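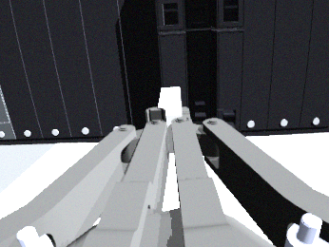 The simulated gripper with a white block between its fingertips. Render: Plesholm

5 min read | 33 shares | 4 comments

Jairo Correa spent most of last September trying to make his simulator worse. He works on grasping at Plesholm, and his group had a policy trained in clean renders that kept missing when it was moved to a real arm.

"We had been making the pictures nicer," he says. "Better shadows, better surfaces. It cost us weeks and the misses stayed."

The method they settled on is called Sivuretti. It leaves the rendering alone and shifts the wrist camera a little at the start of each simulated attempt, by an amount drawn from errors measured on their own arm. The policy never gets told the shift. It has to work out where the fingertips are from the view it has.

We use cookies to improve your experience. Accept | Manage settings

"If the gripper is always in the same place in the view, the network stops looking at it," Correa says. "It learns one spot and drives the block to that spot. Then you bolt the camera on slightly crooked and you're done."

The group trained on 4000 simulated attempts, a small set by current habits, and tested on a real arm in a lab the company shares with Apaza. The older policy picked up the block in 1922 of its simulated checks and did poorly on hardware. Correa won't give a hardware number for the new one until the repeat tests are finished - he says only that it is better, and that remounting the camera no longer ruins a day.

There are limits. Everything so far has used plain blocks. Soft objects are next, and he expects trouble with them, partly because Flineo, the simulator they use, handles contact in a simple way.

I asked whether he would go back to improving the renders. "Maybe the lighting," he says. "Some of our whites are blown out and I'd like to know if that matters. I don't think it does, but I haven't run it."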